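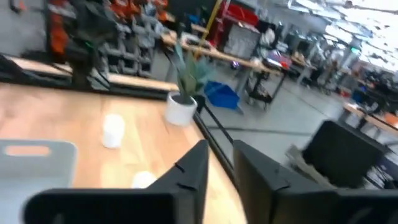

Top of the Balmont, with the grey plastic tray.

So I finally bought a grown-up table! If you've been reading here a while you know I've been whining about our old one for ages (the wobble, the leaf that wouldn't close, the mystery stickiness along one side), and a bunch of you asked me to report back once I picked something. I went with the Balmont dining table from Brulldale, I've had it for 3 months, and I have opinions.

Price first. It was $1800 for the table alone. Chairs are separate, and the bench that looks so good in the catalog is separate too, and I did not buy the bench. That is a lot of money for me and I put it off through two sales. The other one on my list was the Plalosau, which costs less and comes with a drawer at one end, and I loved the drawer. But I went and leaned on the floor model at the store and the whole thing swayed. I am done with tables that sway. I would rather keep my napkins in a cabinet.

Delivery was okay. They gave me a window that ran from lunch to dinner and showed up right at the end of it, naturally, when I had a pot on the stove and the dog going bananas at the door. Two guys carried it up, very careful on the turn in the stairs, and they took all the cardboard with them without my having to ask. What they don't do is put the legs on! I had skimmed right over that part of the order page. It says "threshold delivery plus carry-in" and I read that as "we will set up your table," which is on me.

Putting it together took me and my sister most of an evening, and I think it could go a lot faster if the instructions were better. You lay the top face down on a blanket, bolt a metal plate into each corner, then bolt the legs to the plates. Simple enough. Except the drawing shows the plates one way up on page two and the other way up on page four, and if you follow page two you get to do it over. Go with page four. Also, use your own wrench. The little one in the bag is made of cheese.

I called the help line about it and got a very patient man named Shaohua Xu, who knew exactly which page I meant before I finished my sentence. He mailed me a spare bag of bolts too, and it got here fast. I've dealt with furniture companies where you fill out a form and never hear a peep, so that counts for plenty with me.

OK, living with it. It does not wobble. I could stop the review right there and be happy. I have kneaded bread on it, my nephew has climbed on it (he was removed), and we ran my sewing machine on it for a whole weekend of curtains, and it just sits there like a rock. The feet have little screw-in levelers, and our floor slopes toward the kitchen, so I gave two of them a few turns and that was that.

It says it seats 6, and it does if you all like each other. The legs are right at the corners, so people on the ends get plenty of knee room, and whoever is squeezed in the middle of the long side is the one bumping elbows. For everyday stuff with four of us it's roomy. The top is 33 inches across, a bit narrower than our old one, and I noticed it the first time I tried to run a line of serving dishes down the center with plates on both sides. We do the big dishes on the counter now and people get up. I kind of like it that way, everyone mingles.

The finish is where I go back and forth. It has more shine than I expected from the website, where it looked almost flat. In the evening with the overhead light on you get a glare spot, and if you're a person who can't stand to see a fingerprint, you will be wiping this table a lot. On the plus side, wiping is all it needs! Spaghetti sauce, glue stick, coffee rings I found the next morning, all of it came up with a damp rag and a drop of dish soap. The one thing that has left a mark is a hot casserole dish I set down on a too-thin towel. It made a cloudy patch the size of a saucer. I tried the low-iron-and-a-cloth trick and it got fainter, though I can still find it when I go looking. Use a real trivet. I bought a thick cork one the next day.

The color I love, no back and forth there. It's a warm honey with the grain showing, and it makes the dining room feel less like a hallway. I had worried it would fight with our chairs, a darker set by Shen that I got used years ago, and they look fine together. Not matchy, but fine. If you need everything to match, Brulldale sells a chair for it. I sat in one and the back hit me right under the shoulder blades, so try before you buy.

A few smaller gripes. The underside is rough in spots, and I snagged a sweater on it. I sanded the worst edge by hand and it was a five-minute job. There was a strong smell for the first couple of weeks, like a new shoe store, and we kept the windows cracked until it faded. And the care card tells you to use their own brand of polish, in a tiny bottle at a silly price. I haven't bought it.

Would I buy it again? Yes, though I'd wait for the September sale, which I missed by a hair and am still sore about. If you have little kids or you eat at your table every single day, it will hold up to you. If you host big crowds, go wider. And if any of you have the Plalosau, please tell me in the comments whether yours sways too or whether I leaned on a bad one, because I still think about that drawer.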